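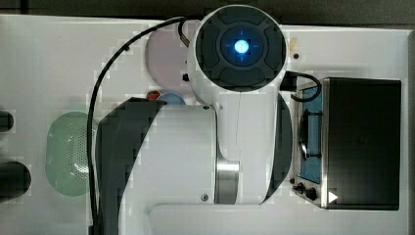 Ticket 1082: newsletter signup and book blog feed both broken

Opened by Isabelle Desjardins, 8:40 a.m.

Hi Lotum folks! I write historical mysteries and run a little author blog with you (the one with the teal header, Brultstead Letters). I put up my big recap of the Wurnulano book festival last night, and two things went wrong at once. The post shows up fine on the site, but the email that's supposed to go to my subscribers went out to 288 people instead of 823. And the ones who did get it tell me the text stops dead after my paragraph on the panel about writing villains, right when I was getting to the good part! I've already logged out and back in, cleared my cache, and tried a different browser. Same thing in the preview.

Reply from Driss Hajji, 9:25 a.m.

Hi Isabelle, thanks for all the detail. Did you paste the post in from somewhere else? And have you made any new subscriber groups lately?

Isabelle Desjardins, 9:52 a.m.

Yes to both, oops. I draft everything in my word processor and paste it over (old habit, I've lost too many chapters to browser crashes). And in February I made a group called "Giveaway" for readers who wanted a signed copy of The Cherkaoui Inheritance. I didn't think I'd picked it for this post, but now that I look, there it is in the Send To box. So that's the 288, I guess? I feel a bit silly.

Driss Hajji, 10:30 a.m.

That's the one. The box remembers whatever group you used last, and you're not the first writer it has caught. Change it to All Subscribers and tick "skip people who already received this."

On the missing text, I found a hidden comment from your word processor sitting right after the villains paragraph. The website ignores it, but the email builder reads it as the end of the post. Delete the last line of that paragraph, retype it by hand, and check the preview again. Please don't send until you see your sign-off at the bottom.

Isabelle Desjardins, 11:14 a.m.

Okay! Retyped the line and the preview now goes all the way down to my sign-off and the list of books I bought (too many, don't tell my husband). The comment was a note from my editor, Mihret, from when I borrowed a bit of an old essay. I sent it to the rest of the list just now. Should the first 288 get the full version too? They only have half of it.

Driss Hajji, 11:31 a.m.

I'd send them a short note with a link to the post. Setting this to pending until you tell me the second batch looks right.

Isabelle Desjardins, 1:05 p.m.

Two readers have written back about the ending, so it's getting through in full. Note with the link is sent as well. You can close this one, and thank you!

Status: closed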